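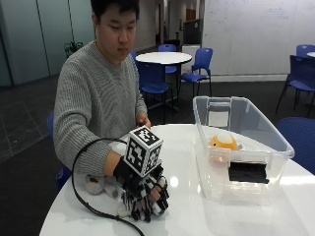 Notebook, September. Hide glue vs the bottled stuff, round 2

Sarkar sent over another tub of their "ready to use" liquid hide glue with a sheet saying it matches hot glue for strength and doesn't creep. I've read that sheet before from other people. Last year's bottle said the same thing and three chair rungs came loose by winter, so I'm not taking it on trust.

Setup. Maple offcuts from the Westham pile, all planed the same morning, long grain to long grain. Three glues:

- hot hide glue, mixed here, soaked overnight
- the Sarkar liquid
- the Destel yellow glue, as the thing everybody would use if we let them

16 joints in each lot. Clamped overnight, then left on the rack by the window. I'd have liked them further from the window but the rack is where it is. Wrote the glue on the end grain in pencil. Someone please stop wiping the pencil off.

Pot notes. Kept the hot glue under 60 C the whole time, or so the thermometer claims. It reads 2 degrees high against the kitchen one, and I don't know which of them is lying. Film on top after an hour, added a splash of water. Open time was miserable in the morning with the door open. Warming the pieces first helped a lot, and I should have done that for the whole lot instead of the second half. So that lot is really two lots. Marked them H1 and H2.

The Sarkar liquid spreads nicely, I'll give it that. No smell to speak of. There's no date on the tub, only a batch code, and old liquid hide glue is bad liquid hide glue, so a missing date annoys me. Emailed them. No reply yet.

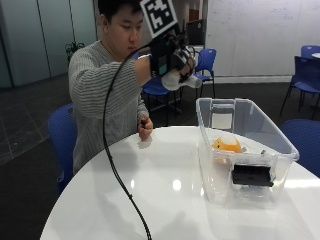

Breaking them

Bench vise, lever bar, spring scale on the end. Crude, but the same crude for every piece.

Destel: nearly all wood failure, as expected. Boring.

H2 (warmed): wood failure mostly, a bit of glue line showing near the edges.

H1 (cold pieces): all over the place. Two let go with hardly any load. My fault, not the glue's.

Sarkar: better than I wanted it to be. Mostly wood failure. One clean break straight down the glue line, and I can't see a reason for it when I look at the faces.

Still to do is the creep test, and I care about that one more. A quick pull tells you very little about a chair that somebody leans back in for ten years. Plan is to hang weights off lap joints for 120 hours in the damp cupboard and measure the slip with the feeler gauges. The Trirkano leaflet on humidity says to hold it steady with a tray of salt slurry. I doubt our cupboard holds anything steady, but I'll put the slurry in and log the dial at 8 am and again before lockup.

If the liquid slips in there I'm going back to the pot and I don't want to hear about convenience.
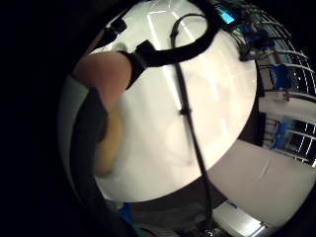

Sylvie Chan, pencilled in the margin: your H1 lot shouldn't be in the comparison at all. You've got a good result for the Sarkar and you're looking for a way around it. Also the creep test needs the Destel in it too. Yellow glue moves under a steady load, and you'll want that beside the others before you say anything about chairs.

Fair on the Destel, I'll add it. H1 stays in the book with a line beside it. I'm not looking for a way around anything, I'd like a date on the tub.

Need more maple before I cut the laps. Feeler gauges are in the left drawer, the thinnest one is bent.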